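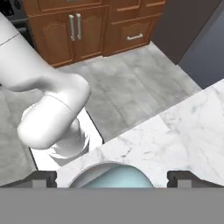
Wrist view from the Flenora simulated kitchen, with the gripper fingers on either side of the light blue dome.

Progress report to Sirevia, second period
Project: Training household manipulation policies in simulation
Prepared by Maricruz Hinojosa, with Lauri Mäkelä

Work in this period went mainly into the training data for Flenora, our simulated kitchen. At the time of the last report we had 100 usable episodes, all of them from one fixed camera. We now have 600, and each one carries both a fixed view and a wrist view. The collection target in the work plan has been met.

The delay we reported in June was caused by the contact settings. Small objects slid out of the fingers when the arm changed direction, and the policy learned to squeeze and wait. Lauri rewrote the contact model for the gripper pads and we collected the affected episodes again. That cost us 2 weeks. We did not try to save the old episodes - they had the wrong behavior in them.

Training method

The baseline policy, which we call Moron in our own notes, takes the fixed view only. It was kept simple on purpose so that later gains could be measured against something cheap to run. The new policy, Miettinen, takes both views and predicts a short run of arm motions at a time. Both were trained on the same episodes and tested from the same set of starting positions, none of which were used in training.

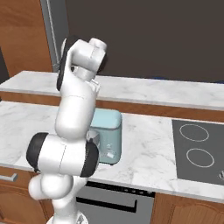 Does the new policy need more computing time than the baseline?
Training takes longer because there are two camera streams to process, but both policies run fast enough to control the arm without pauses.

Results

We ran 145 test trials with each policy. Miettinen finished more of them than Moron, and the gap was widest on tasks where the arm blocks the fixed camera during the final approach. On open reaches across a clear counter the two were close. The full table of trials goes in the technical annex, along with the random seeds.

We also tried training Miettinen with the wrist view alone. It did well once the gripper was near the object and poorly before that, often stopping short or heading for the wrong part of the counter. We have dropped that version.

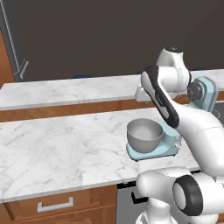
Failures in the remaining trials fall into two groups. The larger one is poor judgment of depth near tall objects, where the arm stops too high or too far back. The stand mixer is a hard case for the fixed camera: with the arm reaching up and over, one link passes directly in front of the mixer head, and the policy has to work from what is left of the outline. Lauri is adding a depth channel to the fixed view to see if it helps. The smaller group is early release, which we think comes from how episode endings were labeled.

Plans for the next period

Maricruz will relabel the episode endings and retrain both policies. The depth tests will run at the same time on the second workstation. After that we plan to vary counter height and cabinet layout, which have stayed fixed so far. A policy that works in one kitchen only is of limited use to Sirevia, and we want those numbers before any trials on hardware are scheduled.

Spending is within the approved budget. We request no change to the end date, but would like to move the unused travel money to computing - a short form for this is attached for signature.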